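Learning to sell at 45: a morning with Panagiotis Liapis

I got to Didetcombe far too early and Panagiotis was already up, hunting for his glasses and apologising for the state of the hall. He'd offered me breakfast before I'd got my coat off (I said yes, obviously).

He gave up driving lorries at 45 to run the town's only greengrocer's. “I'd never so much as sold a raffle ticket,” he told me. “First morning I opened at six and stood there like a lemon till half past eight.”

The shop used to be called Wimell, and the old sign is still up in the stockroom because he can't bring himself to skip it. What surprised me was how much he talks about paperwork. “People think it's all apples. It's rates, it's the van, it's the fridge going in December when you've got 24 orders waiting!”

I asked about the supermarket out at Rivach, expecting a grumble, and got a shrug. He reckons most of his regulars go to both, and he doesn't blame them one bit.
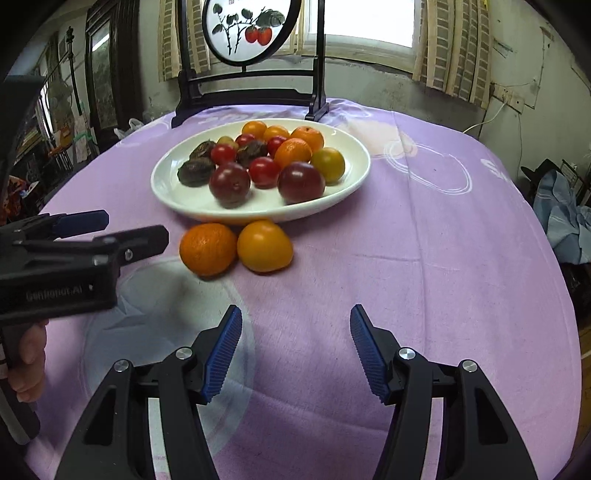

Asante wrote to me afterwards to say that the shop had kept her mum going through a rotten winter, and that Panagiotis used to carry the bags up 3 flights and stay for a natter. When I rang to read him her note he went very quiet, then asked how the stairs were these days.

He does worry about the lease, which is up for renewal, and he's had one offer for the building already. “I said no before the chap had finished his sentence. My wife says I should have let him get to the number.”

Would he go back to the lorries? “I miss the radio,” he said. “I had it on all night, down to Dover and back. In the shop I have to turn it off when the phone rings.”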